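Procurement Forum › Equipment Planning › Robotics and Automation
Reading time: 2 min

Budgeting for a second two-arm bench: request for views

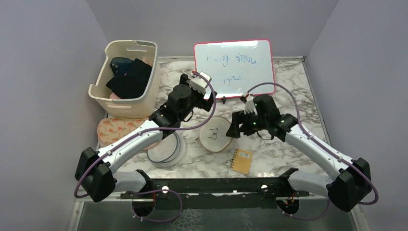
ADesjardins
Ondmont intends to submit a capital request in May for a second two-arm bench, and I should be grateful for comments on the costing. Our present bench handles mixed household articles. A typical layout has a laundry basket at the back corner, a whiteboard with a pink edge and a small spiral notebook, all within reach of one or both grippers. Plomus has quoted for arms and rail together. Drodis quotes the arms alone, with 16 weeks' delivery.
Annick Desjardins

gmckinnon
I would advise against the combined quotation. When a rail required replacement here, the supplier would not sell it separately. Please also budget for spare cables. The purple-grey ones on your bench loop round the elbows, and ours are routed the same way. We allow 430 per arm each year.
Gordon McKinnon

benchplan_16
I must disagree with the previous reply. Separate orders left us with two warranties and a lengthy dispute over which applied. A combined order from Goicoechea cost more and was simpler to administer.

gmckinnon
That is a fair point where staff time is short. It does not alter my view on spares.

ADesjardins
Thank you both. I shall ask Plomus for an itemised price, with the rail listed separately, and set aside 80 hours for installation. Does that figure include operator training elsewhere?

benchplan_16
Ours did not. Training was a separate line.

Filed under: Capital Purchases, Robot Arms, Quotations
Contact the moderators | © Procurement Forum | Back to top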